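Choosing wallpaper for a small room

9 January 2021

I have wanted wallpaper in the back bedroom since we moved to Otstead. The room is narrow, it gets sun only in the morning, and the previous owners painted it a beige that looks like weak tea. Last July I started ordering samples. I now have 16 of them in a shoebox.

Most people told me to keep it pale. I tried. The pale ones looked fine and I forgot them as soon as I left the room. The ones I kept going back to were dark, with big flowers on teal.
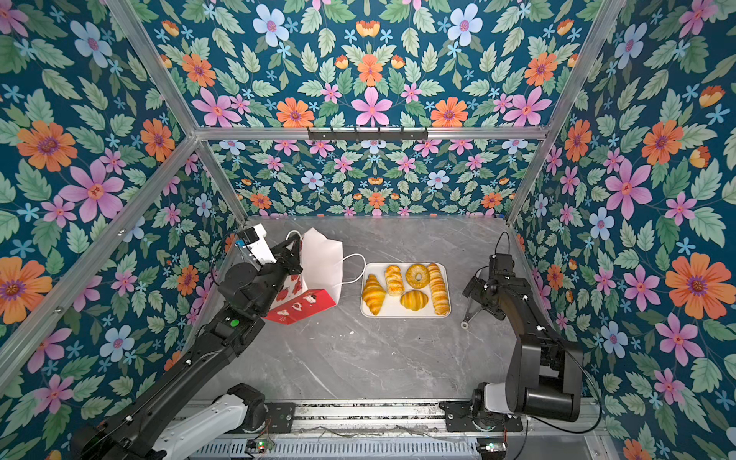 What the samples taught me

A sample the size of a postcard is no use with a large pattern. You get half a flower and some leaf. I paid extra for a long strip from Stavow and taped it up beside the window for seven days. It looked almost black at night under the old bulb, so I changed the bulb and looked again. Much better.

I also asked on the neighborhood list whether anyone had papered more than one wall with something this busy.
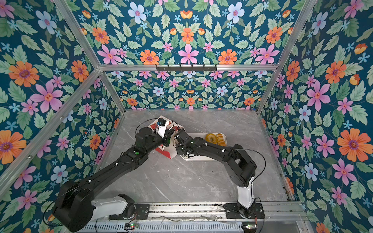 Rochelle Rewi wrote that she did all four walls of her hallway and would do it again, but she wished she had bought one more roll. Her pattern had a long repeat and she threw away a lot of paper matching it at the corners.

That sent me back to my measurements. I had allowed nothing for the repeat. With it added in, the cost came to $587 with paste, which is more than I wanted to spend on a room people sleep in twice a year.

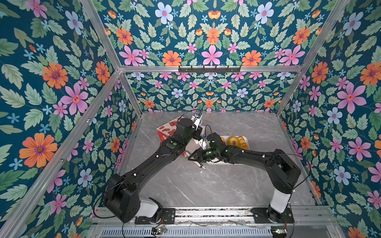
Kirsty Catterall thought I should do the wall behind the bed and paint the rest to match the background. It would be cheaper, and I could stop there if I got tired of it. I see the sense in that. I still think one wall looks like you ran out of money.

Corners are the other worry. Ours are not square – the one by the closet is out by a good half inch. 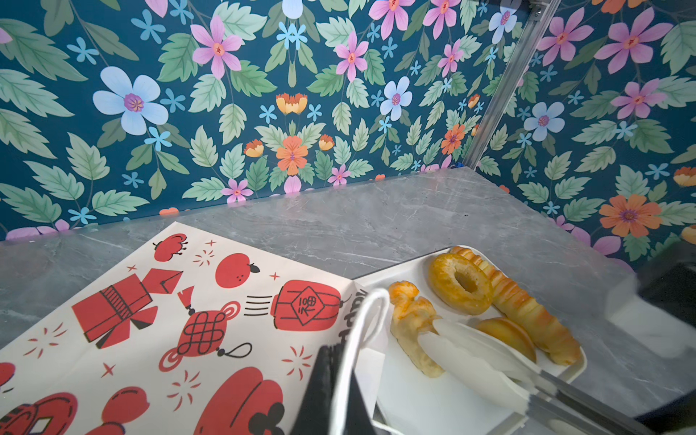
The advice I keep reading is to cut the strip at the corner, wrap a little of it around, and hang a new plumb line on the next wall. You lose a bit of the pattern in the overlap. With this many leaves I doubt I would see it from the bed.

The wall needs filling and sanding first anyway. I'll order the paper once that is done.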